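Weekend assembly and workshop assistant - Grivgate

Taluvari makes and repairs flat-pack shelving, desks and storage for schools and small offices. We are looking for one person to join the team at our Grivgate workshop from March. The post is part-time, 14 hours a week, and includes every Friday.

You will report to Hjørdis Wikström, who runs the workshop floor. There are 3 of you on a normal shift. Most orders are small, but the school orders in summer can be large and the hours go up then if you want them.
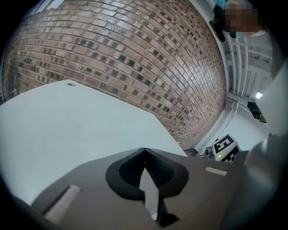
What the work involves

Checking panels and fittings against the order sheet. Putting units together and taking them apart again for delivery. Sweeping up, labelling and stacking. Now and then you will go out in the van with Dimas Kwok to fit a unit on site.

You should be able to lift safely, follow a drawing and turn up on time. Experience with hand tools helps. A driving licence is useful but we don't ask for one.

Pay is 1,070 a month before tax, with paid holiday and a boot allowance after your trial month.
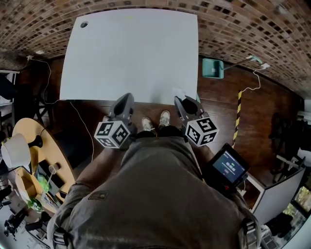
Do I need my own tools?

We supply all tools, gloves and eye protection. You can bring your own screwdrivers if you prefer them - mark them with your name.

How to apply

Write a short letter saying what you have done before and when you could start. Hand it in at the Grivgate office or post it to Pavithra Pisharody at Taluvari. Interviews last half an hour and include a small assembly task.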